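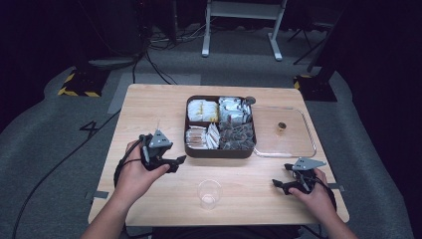

A gripper in each hand, and the tea tray between them.

5 min read

The new rules for table work with the hand-held grippers are valid from the first Monday of October, for all stations in the Phelan building and for the two stations in Vellirwood. The old sheet on the wall can be taken down. Many of you have asked what is different and why the sheet has become longer, so I will go through the parts that caused the most discussion in September.

The background is known to most of you. From the last set of 2000 recordings, Breltex sent back 322. I read the comments on all of them, which took me the better part of two weeks. Only a small part were real mistakes of the hands, for example a dropped object or a sachet which was torn. The larger part were recordings where the task itself was done well, but the start or the end was not according to what we had agreed, or the table had changed between one recording and the next. These are the ones that I find painful, because a person did good work and it could not be used.

The start position

The old sheet said "begin with the grippers in a neutral position". We discovered that every station has its own opinion about neutral. At one station the operators held the jaws open above the table, at another they rested the hands on the edge, and one team in Vellirwood began with the jaws closed and touching each other. The new rule says: both hands near the front edge of the table, jaws open, pointing inward, still. You hold this until you hear the tone, and you come back to it at the end and hold it again. If you start to move before the tone, do not try to save the recording. Stop, say "cancel" and begin again. A canceled recording costs nothing and does not count against you. I repeat this because some of the newer colleagues believed that it does.

Cables

The cable of each gripper should leave the table on its own side. The left one goes to the left, the right one goes to the right, and they should not cross in front of you or lie across the work area. Before each block of recordings, lift both grippers and reach once to the far side of the table. If you feel the cable pull, get more length before you begin. It is not enough that the cable is long enough for the task you are doing now, as the next task on the list may be at the other end.

On the floor the cable is the responsibility of whoever sets up the station. People walk behind the operators, and in the old sheet there was no word about this. Now there is one line: the path behind the operator is kept free, and a visitor does not step over a cable while a recording is running.

The objects

Here we had the longest meeting. The tea task looks simple on paper. There is a tray with compartments, there are packets and sachets and the pyramid bags, and the operator takes one thing out and brings it where the instruction says. But soft packets do not return to the place where they were. After ten repetitions the pile has another shape than in the beginning, and after a whole session it is a different tray. Some operators tidied the tray after every recording, very exactly, and some never did it. Both had good reasons and both were asking me to decide.

I have decided for something in the middle. You do not tidy inside a block. You let the packets lie as they fall, as long as each kind stays in its own compartment. Between blocks you reset the tray to the starting layout on the task card. A block is 50 recordings, also when it is almost lunch. Breltex wants some variation in how the objects lie, and they will get it, but they also want to know when the reset happened, so please press the reset key in Farico every time. If you forget to press it, write a note with the time. Do not press it later.

Things that come out of a block damaged (a torn sachet, a packet with a bent corner) go to the side box and are not used again, also not "only for the practice". A bent corner is much easier to grip than a flat one. I think we have taught ourselves some bad habits with practice packets.

Clear objects have a separate paragraph in the sheet, and I would like everybody to read it slowly. A clear dish or cup is harder for the person too, since from some positions you see the edge and from others almost only the reflection. The rule is that a clear object is never put in front of another object that is needed in the task, unless the card asks for it. If you have a strong reflection which jumps when you move your head, tell the station lead. Do not turn the dish by yourself in the middle of a block.

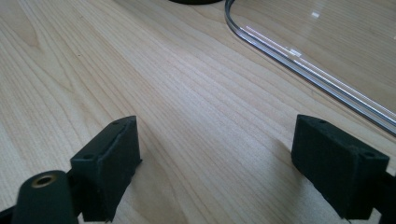 Checking the jaws is now done at the table and no longer on the charging shelf. Lay nothing in between, bring the jaws low over a free part of the wood, and look at the live view of each hand. Both fingers should appear at the same height and the tips should end in line. If one of them is higher, the mount has moved, and then the station stops until it has been set again. This check takes less than a minute. It is done in the morning, after lunch, and each time a gripper has been put down hard – I leave it to your honesty what "hard" is.

In the same check you look for dirt on the pads. Tea dust is very fine and it goes everywhere. Use the dry brush. The wet wipes from the kitchen leave a film, and two pairs of pads in Vellirwood had to be replaced after it.

Marks on the table and the floor

The tape on the edges of the table stays where it is. Please do not remove it because it looks old, and do not add your own. Every station number on the floor must be readable before the first recording of the day. If a table was moved, even a little, the station lead writes it down in Farico before the next block. I know that some people move the table back "to exactly the same place". It may be true, but we want the note anyway.

Hands and breaks

This part is new and was written together with the operators. Nobody holds the grippers for more than one block without a break. During the break the grippers are on the stand and not in the lap. Sleeves should end above the wrist or be rolled up, and watches and rings come off. Several people asked if a thin glove is allowed. For the moment it is, if you wear it on both hands and for the entire block.

If your wrist hurts, you stop. You do not need to find somebody to take over first, and the block can be closed with fewer recordings. There is a field for it in Farico, "closed early", and you do not have to fill in the reason.

What has not been decided

There are two open points. The first is the speed. Breltex would like a more even speed between operators, but when we tried to follow a metronome the movements became strange and I was not happy to send them. We continue for now with "as you would do it at home, without hurry". The second is whether the hands may talk to each other, so to say – if the left gripper may hold the tray still when the right one pulls out a packet that is stuck. In Vellirwood they do it and in Phelan they don't. Until there is an answer, follow the card. If the card says nothing, use one hand and cancel if the tray slides.

The sheet is printed in the large size at every station and there is a copy in the shared folder under "Table work". Comments go to me directly or into the notebook by the door. I read the notebook on Monday mornings.

Ayten Bayram
Recording standards, Phelan and Vellirwood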